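Anleitung: Die Tomaten-Aufgabe in der Simulation selbst steuern und aufnehmen

Robotik-AG Prorkdale, Gruppe Simulation

Diese Anleitung ist für alle, die neu in der Simulationsgruppe sind und ihre erste eigene Aufnahme machen möchten. Die Aufgabe ist klein: Eine Tomate soll mit dem rechten Arm gegriffen und auf den Teller gelegt werden. Der linke Arm hat nichts zu tun, aber er muss trotzdem beachtet werden, dazu komme ich in Schritt 3. Man braucht keine Vorkenntnisse in Programmierung. Wer schon mit dem Schulroboter gearbeitet hat, findet vieles wieder.

Was man braucht

Einen Rechner aus dem Computerraum, auf dem Olance installiert ist. Olance ist unser Simulator.
Die Szenendatei »Küche Granit« aus dem gemeinsamen Ordner.
Ein Paar Handsteuergeräte aus dem grauen Schrank. Bitte vorher laden, am besten über die Mittagspause.
Das Auswerteprogramm Gristemex, aber erst für den letzten Schritt.

Schritt 1: Szene laden

Starten Sie Olance und öffnen Sie die Szenendatei. Das Laden dauert beim ersten Mal ziemlich lange und das Fenster bleibt dabei grau. Bitte nicht schließen und neu starten, sonst hat man zwei Programme im Speicher und beide sind langsam. Wenn die Arbeitsplatte erscheint, stellen Sie im Menü »Zufall« die Startnummer auf 583. Mit dieser Nummer bekommen alle Teilnehmer die gleiche Anordnung, und wir können die Aufnahmen später miteinander vergleichen.

Die Kamera lassen Sie bitte so, wie sie gespeichert ist. Ich habe am Anfang oft die Ansicht gedreht, weil ich besser sehen wollte, und danach passten meine Aufnahmen nicht mehr zu denen der anderen.

Schritt 2: Steuergeräte anmelden

Schalten Sie zuerst das rechte Gerät ein und warten Sie, bis die Lampe nicht mehr blinkt. Danach das linke. Wenn man die Reihenfolge vertauscht, steuert die rechte Hand den linken Arm. Das ist nicht gefährlich, es ist ja nur Simulation, aber man wird sehr verwirrt davon.

Prüfen Sie dann die Empfindlichkeit. Im Menü steht der Wert ab Werk auf 100, für Anfänger empfehle ich 40. Der Arm bewegt sich damit langsamer als die eigene Hand. Das fühlt sich zuerst träge an, aber beim Greifen ist man froh darüber.

Schritt 3: Den linken Arm parken

Bewegen Sie den linken Arm an den linken Rand, mit der Hand nach oben, und drücken Sie die Haltetaste. Danach können Sie das linke Steuergerät auf den Tisch legen. Wenn die Haltetaste vergessen wird, folgt der Arm dem Gerät, und beim Ablegen fährt er nach unten in die Arbeitsplatte. Der Simulator meldet dann eine Kollision und die Aufnahme ist ungültig.

Schritt 4: Anfahren und greifen

Drücken Sie die Aufnahmetaste erst jetzt. Fahren Sie mit dem rechten Arm von oben an die Tomate heran, nicht von der Seite. Von der Seite rollt sie sehr leicht weg, und eine rollende Tomate ist mit der Hand kaum einzuholen. Wichtig ist, dass der Daumen unter die Frucht kommt und die anderen Finger von oben schließen.

Schließen Sie die Finger langsam. In der Anzeige rechts unten läuft die Griffkraft mit, und wenn sie nicht mehr steigt, ist der Griff fest genug. Mehr drücken hilft nicht, die Tomate springt dann aus der Hand.
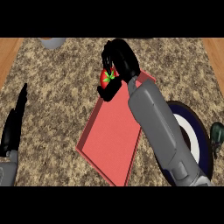 Heben Sie danach nur ein kleines Stück an und machen Sie eine kurze Pause. In dieser Pause sieht man, ob die Tomate in der Hand rutscht. Wenn ja, lassen Sie sie wieder herunter und greifen Sie neu. Das darf in der Aufnahme bleiben, es muss nicht alles beim ersten Mal gelingen. Unser Betreuer aus der Firma Wieser hat uns sogar gesagt, dass Aufnahmen mit einer Korrektur für das spätere Training nützlich sind. Ein ganzer Fehlversuch, bei dem die Tomate vom Tisch fällt, wird dagegen gelöscht.

Schritt 5: Zum Teller fahren

Der Weg zum Teller ist kurz, aber der Unterarm verdeckt dabei einen Teil der Sicht. Man muss also ein wenig aus dem Gedächtnis fahren. Ich mache es so: Vor dem Greifen merke ich mir, wo der weiße Ring des Tellers liegt, und ziele dann auf seine Mitte. Die Höhe soll knapp über dem Tellerrand sein. Fährt man zu tief, schiebt die Hand den Teller weg, und das zählt in der Wertung als Fehler.

Drehen Sie das Handgelenk während der Fahrt möglichst wenig. Unser Modell lernt aus den Aufnahmen, und jede unnötige Drehung lernt es mit.

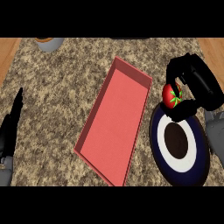
Rechte Hand mit der Tomate am Teller, der linke Arm bleibt geparkt.

Schritt 6: Ablegen und zurückfahren

Öffnen Sie zuerst die oberen Finger und ziehen Sie dann den Daumen vorsichtig heraus. Wenn man alles gleichzeitig öffnet, bekommt die Tomate manchmal einen Stoß. Warten Sie, bis sie still liegt, und fahren Sie die Hand nach oben weg – gerade, nicht schräg. Erst wenn die Hand frei ist, beenden Sie die Aufnahme.

Schritt 7: Speichern und prüfen

Speichern Sie unter Ihrem Kürzel und einer laufenden Nummer. Öffnen Sie dann die Datei in Gristemex und lassen Sie die Prüfung laufen. Grün bedeutet, dass die Aufnahme verwendet werden kann. Bei Gelb fehlt meistens der ruhige Moment am Ende. Bei Rot gab es eine Kollision, und man findet den Zeitpunkt in der Liste darunter.

Jeder Teilnehmer soll bis Ende Juni 20 grüne Aufnahmen abgeben. Im gemeinsamen Ordner liegen zurzeit 174, die meisten davon aus dem letzten Halbjahr.

Häufige Probleme

Die Hand zittert: Den Ellbogen auf den Tisch stützen. Hilft das nicht, ist meistens der Akku vom Steuergerät fast leer.

Die Finger schließen nicht ganz: Das Steuergerät neu anmelden und dabei die Hand offen halten.

Die Tomate liegt woanders als bei den anderen: Startnummer kontrollieren. Sie springt nach einem Absturz auf null zurück.

Gristemex findet die Datei nicht: Der Name enthält wahrscheinlich einen Umlaut. Bitte ae, oe oder ue schreiben.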